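Leltier Portable Climbing Wall: Operator's Guide
Section 4. Siting, raising and first climb

Read this section before the trailer leaves your yard. The sales brochure says the wall can go up "anywhere, in minutes." Treat that as a sales claim. It can go up on firm, level ground with clear air overhead, and the minutes depend on who is helping.

4.1 Choosing the spot

1. Walk the site on foot. Site plans sent by event organizers tend to leave out slopes, drain covers and tree limbs.

2. Check that the ground under all 4 outrigger pads is firm. Grass that felt fine on Friday evening may be soft after a night of rain, so push a stake in by hand. If it goes in easily, move the trailer or use the wide Musard pads.

3. Look up. Power lines rule out a site, whatever the organizer says about them being dead.

4. Mark a barrier line on all sides of the wall. The spectators' side needs the most room, and people will lean on whatever you put there.

Caution: Do not accept "we had a bouncy castle there last year" as proof that the ground will hold.

4.2 Staff point

Set up one staff point outside the barrier line for the waiver forms, the harness bin and refreshments. Keep food and drink off the trailer deck and away from the auto belays. 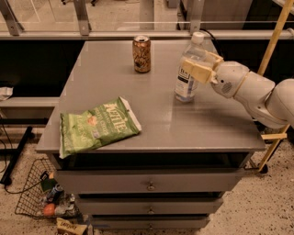
Fig. 4-1. Drinks and chips on a flat-topped cabinet.

Note: Some crews like to put the staff point under the wall for the shade. Climbers drop shoes, phones and keys. Find shade somewhere else.

4.3 Raising the wall

1. Chock both trailer wheels and set the parking brake. The brake alone is not enough, even though it feels like it is.

2. Lower the outriggers in opposite corners, a little at a time. Watch the bubble level on the hitch side. The one on the far side is easier to read and is knocked out of true on most trailers we service.

3. Remove both transport pins and hang them on the hook by the pump. If you can only find one, stop and find the other.

4. Start the Petrenko pump and hold the lever in the RAISE position. Lifting takes 180 seconds at full charge. In November, or on any cold morning, it takes longer, and holding the lever harder does not help.

5. When the wall is upright, insert the locking bolts and pull on each one. A green light on the control box means only that the sensor is satisfied. It does not check the bolts for you.

Clear the deck before you touch the lever.

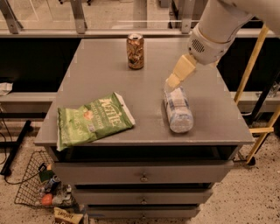

The deck must be bare before every lift, including the lip behind the pump where small items get pushed and forgotten. A wall section moving past the deck will catch a strap or a jacket and keep going. Food wrappers deserve the same attention: a bag of chips lying with one corner over the edge, or a bottle on its side, is the sort of thing people stop noticing by midmorning. Run your hand along the lip as well as looking at it.

4.4 Auto belays

1. Clip each Tekance belay line to its ground gate before anyone is let inside the barrier.

2. Pull each line down to waist height and let it return slowly under your hand. It should run without jerking. A line that jerks once and then behaves is still a faulty line. Tag it and close that lane.

3. Have a staff member climb each open lane and come down on the belay before the public does.

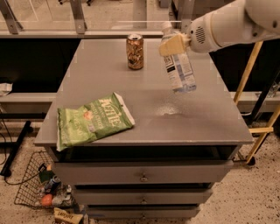

4. Write the result for each lane in the daily log. Tick marks made all at once at the end of the day are easy to spot, and your insurer may ask to see the book.

5. If a lane fails, call the service desk and quote fault code 131. Ask for Marlene McIntyre if you are told to "try it again and see."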